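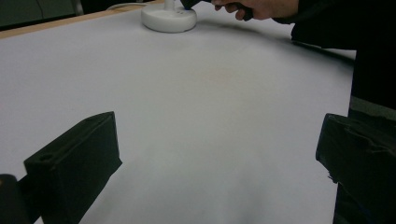 Notes from the Saturday get-together at Flumside, typed up by me (Brian Shemweta) because I was the one who brought a pen. Sorry in advance for the wandering bits!

We started at 10, or near enough, once the coffee was sorted. Twelve of us in the end, which is a great turnout for a meeting that is mostly about a table.

**Last time's notes**

Read out, nobody objected, moving on. One fix: I had written that the Dursun shelves go on the north wall. They go on the east wall. My mistake.

**The big work table**

This took up most of the morning, so bear with me. The question was whether we keep covering the table with something white or go back to the bare top. I'm firmly on the white side. You can find a dropped bead or a pin on it in a second, the room feels brighter, and it's so much nicer to cut and sort on. The other camp says it shows every mark, and okay, fair, it does. There's a pale brownish smudge near the middle that people have opinions about. Coffee got the most votes, tea came second, and I still think it's varnish.

We went back and forth on what to use from now on:

- Paper off the roll. Cheap, easy to swap, but it wrinkles when you drag a box across it.
- A proper white board cut to fit. Stays flat, wipes down, but it has to be stored somewhere when we need the table for lunch.
- An oilcloth. I like the idea, but half the room said it would slide around, and I lost that one pretty quickly.

Decision: paper through September, and I'll get a price on a board cut to size from Nokholm. If it comes in under $34 we just buy it, no need to talk it through all over again (please!). Anything more and it comes back to the next meeting.

Also agreed: drinks live on the windowsill during sessions. Yes, even the ones with lids.

**What stays on the table**

Short answer, as little as possible. Somebody wanted a permanent tray of scissors and tape in the middle, and I got a bit worked up about it, I admit. The whole point of a big clear surface is that it's big and clear! We settled on this: tools go back in the drawers at the end of each session, and whoever unlocks the room does a quick wipe before people sit down.

**Lighting**

Pretty good during the day, everybody agreed. Evenings are another story, especially down at the far end, where you end up working in your own shadow. We have credit left at Fonisix from the returned fan, so we'll put that toward 2 clamp lamps and see how they do. Clamps were popular as they take up so little room on top.

**Drawers**

The second one down still sticks. I rubbed a candle along the runners last week and it helped for a day or so. Next step is taking the whole thing out and sanding it, and I said I'd do that if someone holds the other end. No takers yet, so consider this me asking again.

**To do**

- Brian: board price from Nokholm, sand the drawer, buy another roll of paper
- Whoever is passing Fonisix first: clamp lamps
- Everyone: label your boxes before they go on the Dursun shelves

We wrapped up at 11:40 and most people stayed on to finish the cake. Next meeting is same place, same time, and if you were planning to bring the lemon one again, please do.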